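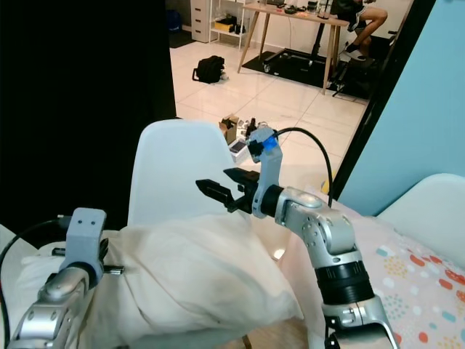

October, and I have been awake since ten to four again. I lay listening to the magpies start up in the dark (they've no manners at this time of year, they begin before there's any light to sing about) and in the end I thought I might as well get up and put the kettle on and write some of it down, the way I used to when the kids were small and the only quiet in the house came before dawn.

The sleep has been patchy ever since I got back to Tomthorpe. I'd put it down to the drive, 479 kilometres in one go with a sore hip and a thermos that leaked all over the passenger seat, but a drive only excuses you for a night or two. My sister thinks it's my age. The pharmacist thinks it's the tea. I've been blaming the change of season, the evenings staying light while the mornings come barging in through the blinds, and I've rather enjoyed having something so large and far away to blame.

So I've been trying things. I read a library book on the subject, most of it in bed at two in the morning, which I don't think the author had in mind. It was a friendly sort of book all the same and I got a few ideas from it. No tea after lunch, which lasted until the first cold afternoon. No screens in the bedroom, and I've managed that one well because the charger lives in the kitchen and I'm too lazy to go and fetch it. Get out in the sun early. Keep the room cool. Get up at the same hour every day, even after a rotten night, and that's the one I find hardest, I'll admit it here where it can't be used against me.

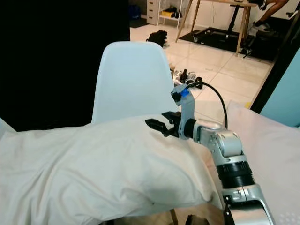 The best part of the whole business has been the walking. I go out by the back gate at six, before my knees have had a chance to object, and follow the creek as far as the old pumping station, then come home through the town. We're a town of over 3000 now, according to the new sign, and at that hour you'd swear all of them but me were sleeping beautifully. The wattle has finished but the bottlebrush is coming on, and there's a garden on the corner of the school lane with sweet peas all up the fence that you can smell from across the road. I stand there like a thief, breathing in. One morning the owner's dog came out and stood beside me and breathed in too.

Then I turn up past Guerreiro, the bakery, where the lights are on and the back door is propped open with a flour drum. They don't serve until half past six, but if you wave they'll sometimes sell you a roll out the back, and I've been waving a good deal. I have mine with nothing on it, walking along, still too hot to hold properly. I'm sure it has done more for me than any chapter in that book, though whether it has done it for my sleep I couldn't say.

I keep thinking of how well my grandmother slept. She had the sleepout on the side of the old house, fly wire on three sides and a canvas blind that banged in the wind, and she'd be off the moment her head went down and not stir till the milk truck. As children we were allowed to sleep out there with her in the hot weather, top to tail, and I can remember lying rigid with delight, hearing possums on the roof and her steady little whistle of a breath, and meaning to stay awake for all of it. Of course I never did! I'd wake with the sun on my face and be furious at what I'd missed.

She had rules too, come to think of it, only she'd never have called them that. Hot milk with nutmeg. Feet washed, winter and summer. Prayers, then one chapter of something, and it had to be a book you'd read before so you wouldn't want to know what happened. I tried that last one this week with an old mystery I know backwards, and I was gone by page 16. I've read page 16 three nights running now and I'm growing very fond of it.

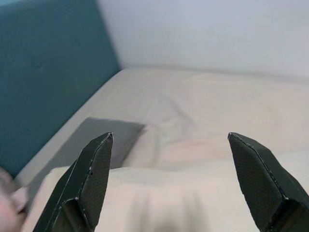
Mid-morning, October

The other thing I've done, and I'm a bit shy of it, is buy something. I'd promised myself I wouldn't. But there was a flyer in the letterbox for a thing called a Zivix, a little box that makes a noise like rain, and I had a voucher left over from my birthday. It has a rain setting and a surf setting and one called Meadow that sounds to me like somebody frying onions. I used Rain for four nights. On the first I slept right through and told everyone I met. On the second I got up twice to check the gutters. By the fourth I was lying there listening for the place where the rain repeats itself, and once you've heard the join, well, there's no not hearing it. It's in the hall cupboard now, next to the bread maker.

My sister swears by Cellomik, which is a powder you stir into warm water, but she swears by a great many things and she was on the phone to me at eleven at night when she said it. I told her I'd think it over. We talked for an hour, mostly about the sleepout, and whether the canvas was green or brown. She says brown. I can see it as plain as anything, and it was green, with a darker patch down low where somebody had mended it.
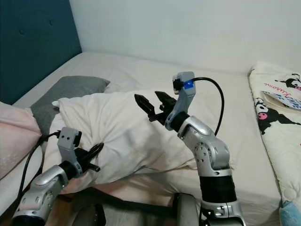
Lorna Pettifer
Retired school librarian and keeper of this diary

I went back to bed for a bit after writing all that, and to my surprise I dozed until the bins were being done. It's against the rules, I know. The book was very firm on dozing. But it was lovely, the light coming round the blind and a bit of breeze under the door, and I had one of those shallow dreams where you know perfectly well you're in your own room and there's a paddock in it as well.

Later I rang my sister back and asked her to look through the albums for a photo of the sleepout. She has found one, but of course it's in black and white, so the canvas could be any colour you like, and she says it looks brown to her. You can see the bed, though, with the iron end, and Grandma's slippers set side by side underneath. I'd forgotten those slippers altogether. She's going to post me a copy.

I've planted the beans this afternoon, two rows along the shed wall, and watered them in, and my back knows all about it. Tea was toast and an egg. I've had my feet in the basin, and there's milk on the stove now with the last scrapings of the nutmeg, so I must remember to put nutmeg on the list, and light bulbs, and a card for next door. It's ten past nine and I'm taking the old mystery up with me. I've moved the bookmark on to page 17, just in case.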